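From: Raili Partanen
To: Marodia list
Date: 10th May
Subject: Re: right arm stops over the plate

Elli Pelkonen wrote:
> Our right arm stopped again with a force fault, at
> cycle 69. Has Plollosley seen the same?

Dear Elli,

Yes, we have the same fault at Plollosley, with the blue plate on the mat. 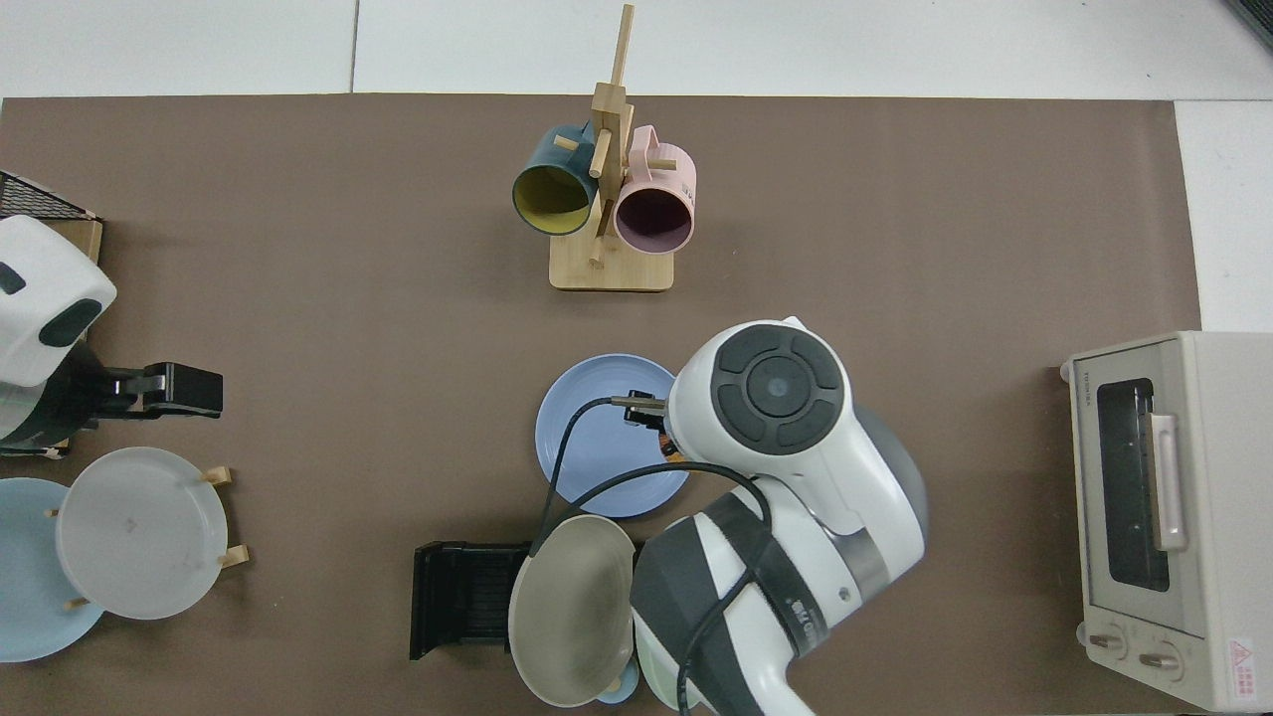
Does the arm drop the plate when it faults? It keeps its grip and holds position until somebody resets it.

The log shows 56 N at the stop, and our limit is 30 N. I think that the height of the table was saved wrongly in February – the fingers then go too low and press on the mat. 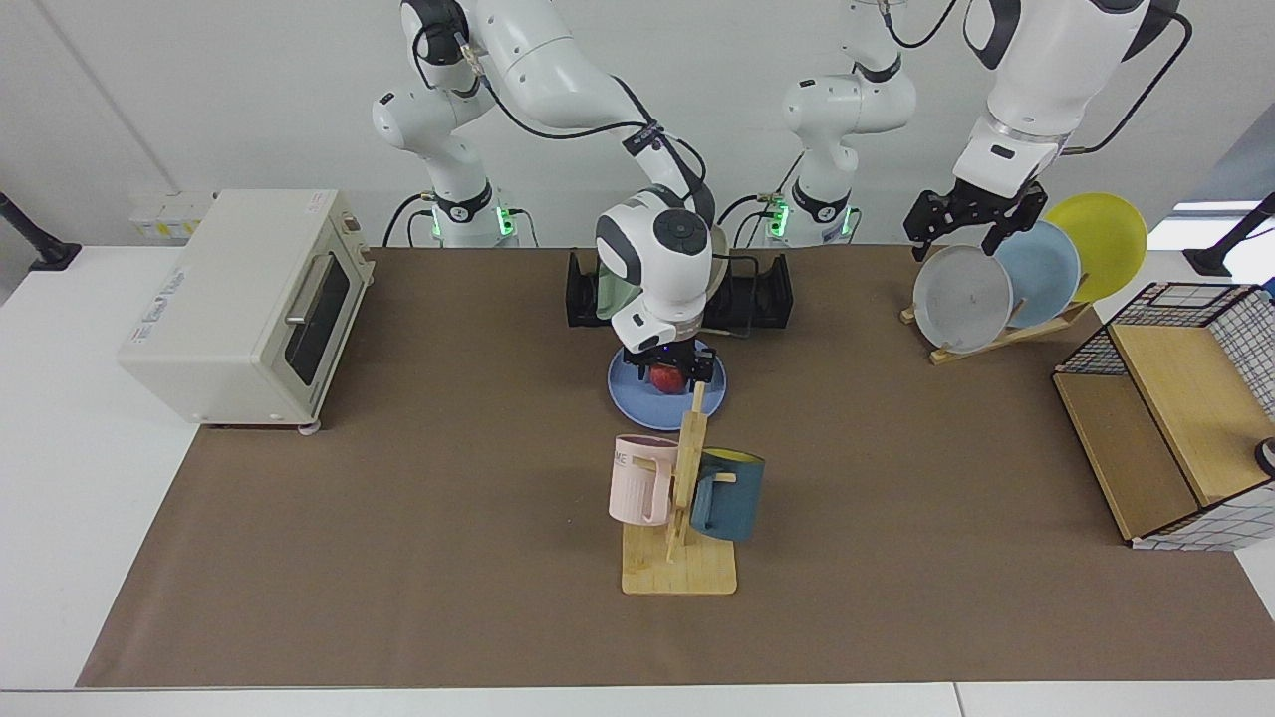

Carola Lenz measured the height again on Monday and found it too high by 3 mm. With the new value we have had one stop, late in the evening.
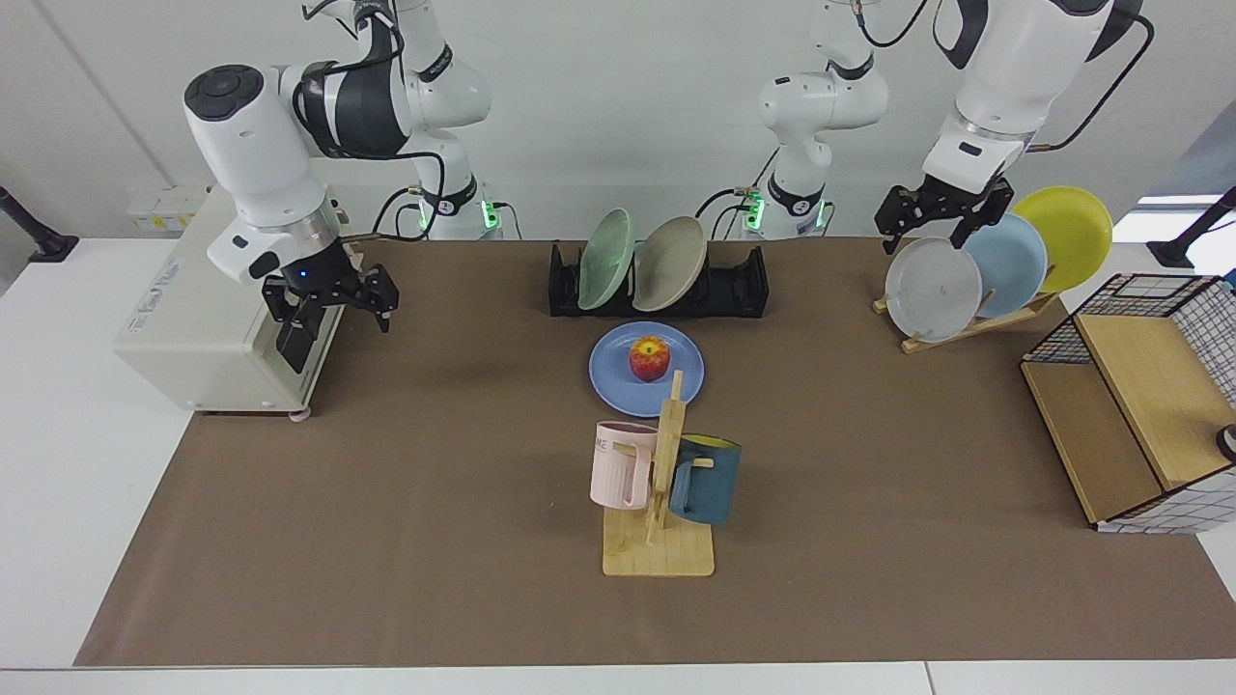

Should the force limit be raised meanwhile? Please leave it at 30 N, also for short tests.

I will send the log to Bunting when it is complete.

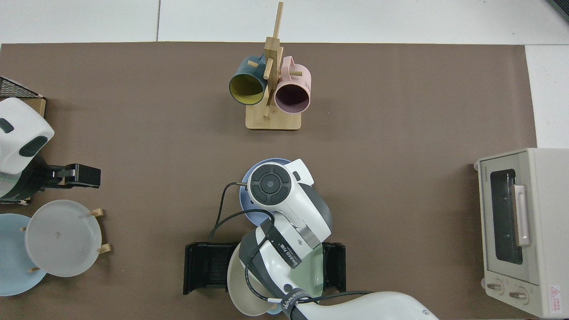
Who may reset the arm after a stop? Only the person who holds the stop button, with all hands away from the table.

Kind regards,
Raili

Comments (2)

Lindiwe Xaba: Same at Pota. Which log level do you use?

Genowefa Jasińska: Ours was a loose finger screw – please check it too.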